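I've been on a bread kick since June, and it's rye that has me completely hooked. I grew up thinking of rye as the sad half of a deli sandwich, the slightly gray stuff with seeds that got stuck in your teeth. Then I stopped at the bakery in Tusbridge on the way home from a long drive, bought a dense little brick of a loaf, and ate most of it in the car with my hands. I've been trying to make that loaf ever since!

The first thing I had to get used to is that rye dough doesn't act like wheat dough at all. You don't knead it so much as stir it. It sticks to the spoon, the bowl, your wrists, the faucet handle (I still find bits of it there). My first three loaves were gummy in the middle and I blamed the oven for every one of them. The oven was fine. I was cutting them while they were still warm, and rye really wants to sit overnight before you go near it with a knife.

My starter came from a dried packet I bought at the Wirnon farmers market, and I've named it Clomia after a character in a story my sister and I made up as kids. It was sluggish for the first week and smelled like nail polish remover. I switched it over to whole rye flour and within two days it was climbing out of the jar. I can't tell you how happy that made me. I called people.
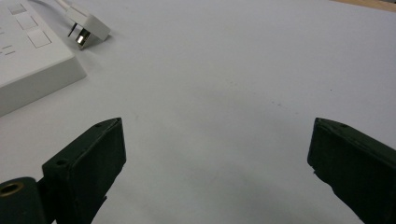
So, the loaf I keep coming back to. I stir 200 grams of the starter into a bowl with 638 grams of whole rye flour, then add salt, a big spoonful of molasses and enough warm water to make it look like wet cement. If you're used to wheat dough you'll think you've gone too far – keep going. It gets scraped into a greased pan, smoothed over with a wet spatula and left alone until little pinholes open up on top. In my kitchen that can be two hours or it can be four, and I've given up trying to guess.

I've been playing with caraway too. I always thought I hated it, but toasted in a dry pan for a minute and crushed a little, it's a whole different spice, almost orangey. Coriander is lovely as well. I tried fennel once and ate the entire loaf out of stubbornness.

The best way to eat it so far is sliced very thin with cold butter and radishes, and lots of salt. Next up is a version with soaked sunflower seeds, and I've got the seeds in water already, so I'd better go feed Clomia.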